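4.2 Care of the wooden tabletop

Before the first use, treat the top of your Junditz table with Pledano oil.

1. Wipe the surface with a dry cloth.
2. Pour on a little oil and spread it along the grain.
3. Wait 3 hours, then wipe off what remains. 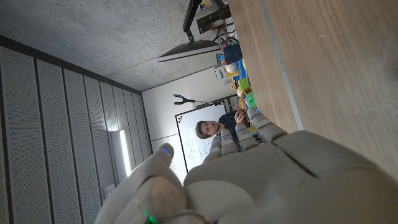

Can I use furniture wax in place of oil?
Wax can go on top once the oil has cured, but it should not be the first coat.

Caution: Oily rags can catch fire. Lay them flat outdoors to dry.

To remove light scratches, sand with 400 grit paper and apply 2 thin coats. Felt tip and marker stains should be treated the same day with cleaner 609.
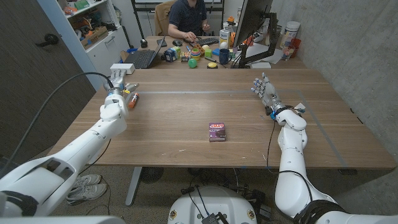 Wooden tabletop with marker.

Note: Do not use cleaner 609 on the painted legs.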